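Search this list
Enter keywords Go

Ladari Old House List: message 432
Last updated 2/20/24

Subject: Re: Repointing, soft mortar, and how much to bite off

> We bought the place on Keskinen Street last May and the back wall is
> driving me nuts. The previous owner patched it with something gray and
> rock hard, and now the brick faces next to the patches are crumbling. Do I
> have to rip all of it out? I got one quote for 3000 and the fellow wanted
> to use bagged stuff from the big store. Also, how deep do you rake the
> joints? I keep reading different numbers.

Oh boy, welcome to the club! I've been picking away at my own back wall for 8 years (with long breaks, and one very long sulk) so take this as coming from a stubborn amateur and not a mason.

First thing, don't sign that quote until you've asked what's in the bag. Old soft brick wants a soft lime mortar. If the joint is harder than the brick, the damp goes out through the brick face instead, and then you get just the kind of crumbling you're talking about. I use the Flisska lime, the plain one, and I mix small batches because I'm slow and I hate throwing it out.

No, you don't have to rip out every patch. I'd start with the ones where the faces are going and leave the rest for another year. A plugging chisel and a light hammer will do it. Please stay away from the grinder, I borrowed one my first summer and I can still show you every place it jumped!

On color, since you're bound to ask next: don't try to match one brick. Old walls are all over the place and a bit of variety looks right.
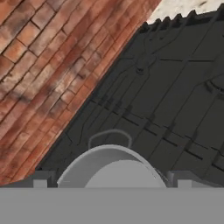 Rust, brick red, beige and grime all in one stretch, with thin dark joints.

Depth, well, the rule I was taught is at least twice the width of the joint, and keep going if it's still loose. Brush it out, mist it, wait a bit, mist again. Then pack it in thin layers and let each one firm up before the next. I used to try to fill the whole joint in one go and it shrank and cracked and I had to do it over. Keep some damp burlap over it for a few days if it's warm out.

As for timing, I'd wait for May, when we're done with frosts. You could do a little test patch down low behind a bush, then go and look at it in a month.

Dendau Supply still sells lime by the 50 pound bag, by the way, but call first. They were out twice last fall and it's a long drive for nothing.

I have a spare hawk and a couple of narrow pointing tools if you want to borrow them, just write me off list. And if anyone has a good way of getting old paint off a sill without wrecking the stone, I'm all ears, mine looks terrible.

Contact the list owner | Copyright Ladari Old House List | Back to top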